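Gokum cell, two-arm table
9/30/25
E. Bevan, with Wyn and Angeliki

Right arm lost holding torque during the pen task this morning and came down onto the table. Nobody hurt. Wyn had his hand in the work area at the time, so this gets the full write-up and goes to Rhodri as a near miss whatever the cause turns out to be. Cause is mostly known now, see further down.

Setup was the same as yesterday. Clear box on the table, pens and markers to go in the box, lamp standing next to it as the thing to avoid. Policy checkpoint from Friday's training run, no changes overnight. Kushnir logger on, all ceiling cameras on. Homing check passed on both arms first try.

Started a bit before nine. Early episodes were ordinary: some drops, a few pens put in crooked so the next one would not seat, one touch on the lampshade, which I marked as a contact and let go. Between episodes Wyn takes the pens out and lays them on the table again while I hold the pause. We have been doing resets this way since the start of the pen task and it saves a lot of time compared with parking both arms.

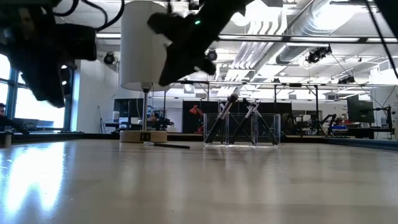
Pen task, both grippers moving. Lamp to the left of the box.

Episode 417 ended normally. I paused. Both arms held in place over the table, as they do. Wyn reached in from the front for the box. He had it by the rim and was lifting it when the right arm let go. No noise first. The forearm dropped and the gripper hit the wood where the box had been standing. He had pulled back already, he says from seeing it move out of the corner of his eye. The box went over and the pens rolled. The left arm held the whole time.

I hit the e-stop. In hindsight that was the wrong reflex, or at least not obviously the right one. The e-stop on this cell cuts motor power to both arms, so the left one sagged too, and Wyn was only just clear of it. It settles slower than the right one did (the damping is better on the left, we have known that for a while) but it still comes down. So we had one arm down from the fault and the other down from the button. Need to think about this properly, see the last section.

Checked Wyn's hand, no contact, he is sure. Angeliki took over at the desk while I looked at the arm. We left power off for 10 minutes while I wrote down what each of us had seen before we talked it over. Their versions agree with mine except that Angeliki thought she saw the right gripper twitch outward just before the drop. I did not see that. The log does not show a commanded move.

What the log shows

Right arm, all joints, current goes to zero in the same sample. Position readings carry on for a moment and then stop as well. Left arm trace is flat through the fault and drops when I press the stop. No overcurrent flag, no overtemperature flag, hottest joint on the right was 33 C. No command in the queue. So the arm did not decide to do anything, it lost supply. The controller software reported "arm disconnected", which is the same message it gives for a bad data cable, and this cost us time below.

Searched back through September for the same message. It comes up four times before today, all on the right arm. Three are marked "replugged, ok" with no initials. The other one is mine, and I wrote "USB again". I now think none of those were USB. Each time the arm must have been low over the table or already parked, so the drop was small and looked like an ordinary shutdown. I remember mine. The gripper was nearly touching the table and I thought nothing of it.

Looking for it

Swapped the data cable first, going by the message. Powered up with everyone back from the table, sent the right arm to a mid height hold, and moved the data cable around at both ends. Nothing. Put the old cable back and wiggled that as well. Nothing. So the data cable is fine and has been fine all along.

Then the power lead. Straight in at the base it sits well and you can tug on it without effect. Pushed sideways toward the back of the table, the arm dropped on the second push. Foam pad under the gripper this time. Repeated it until I was happy it was no accident. It goes when the plug is pushed sideways and comes back as soon as the plug is let go, but by then the arm has lost its hold and will not re-enable without a restart.

Opened the connector. One crimp on the supply side had pulled partly out of its housing. Contact still touching, no scorching that I could see, a bit of dullness on the pin. The lead is one of the replacements from Pillmont that we fitted when the cell was moved from Onomholm. The originals had a strain relief boot at the plug, these come without. We were supposed to add a tie-down at the base plate and did so on the left. On the right there is no tie-down. I have no record of why. Might have been me, I did half of that move.

What pushes the plug sideways in normal use I am less sure of. My best guess is the lead going taut when the right arm folds back over itself, which it does a lot in the pen task when it works close to the lamp. Tried that slowly by hand with power off and the lead does tighten in that pose. It does not look like enough to move the plug on its own. Vibration plus an already loose crimp could do it. Leaving this as a guess.

Fix

Made up a new lead from the spare stock with the crimps redone and pull tested each one by hand. Fitted a tie-down at the right base plate with a slack loop behind it so the plug sees no load. Checked through the full shoulder range that the loop does not catch. Redid the left plug as well while I was there; its crimps were good. The bad lead is bagged in my drawer with the housing open. Please do not throw it out, Vittoria wants to section the crimp.

Push test on the new plug in every direction with the arm held at mid height over foam: no drop. Then a slow sweep, right arm only, empty gripper, over and over until lunch. No drop, no disconnect message.

Afternoon

Did not want to go straight back to the pen task. The brush task keeps the arms lower for most of the episode, and there is no lamp in the way, so I changed over to that for the soak. Makeup brushes, low clear holder, brushes laid out loose at different angles. New reset rule in force from the first episode: both arms go to park, motor power off at the desk, and only then does anyone reach in. Angeliki at the desk, me doing the resets.

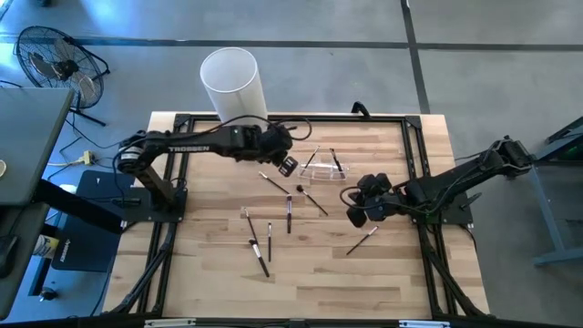 It is a good deal slower. Parking and re-enabling takes longer than the reset itself, and with the brushes the reset is already fiddly. The thin ones roll, and if two end up touching the policy tends to grab both and then wave them around looking for somewhere to put them. Still, no faults on either arm all afternoon. Supply voltage on the right looks clean in the log. This morning it had small dips all through the trace that I would have spotted if I had ever plotted it. We log it and no one looks at it. Angeliki is adding it to the startup plot.

Success rate on the brushes was poor, but that is a separate matter. The fluffy heads confuse the grasp, it goes for the head end more than the handle. She has notes.

One scare that was not a fault: toward four the right arm stopped in mid episode and stayed put. Held position fine. It was the logger disk filling up and blocking the control loop, which it should never be able to do. Wyn has opened a ticket for that. The arm behaved correctly, it stopped and held.

Open points

Reset with arms paused is stopped as of today, on this cell and the other one. Pause is not a safe state. I have put a label on the desk by the keyboard saying so. If you are short of time, do fewer episodes.

E-stop drops both arms. For a runaway arm that is still what you want. For a person with a hand under the arm that is still holding, it is not. Rhodri and I talked for a while and did not settle it. He would like a hold on the shoulder joints that stays when power goes, spring or brake, and I doubt we can fit either without redoing the calibration. Parking before anyone reaches in takes away most of the problem. Until we decide, the button stays as it is and everybody should know what it does.

The "arm disconnected" message needs splitting into supply lost and data lost. Wyn thinks it is a small change on our side, the two cases look different in the raw status.

Check leads on the other cell for the missing tie-down. I looked quickly through the gap and could not tell. Needs the back cover off, tomorrow first thing, before anyone powers it.

Episodes from this morning up to the fault are probably usable, but the supply dips may have softened the right arm. Angeliki will compare commanded and measured positions before they go into training. Hold them out for now. Pen task stays off until Rhodri has read this and signed the sheet.

EB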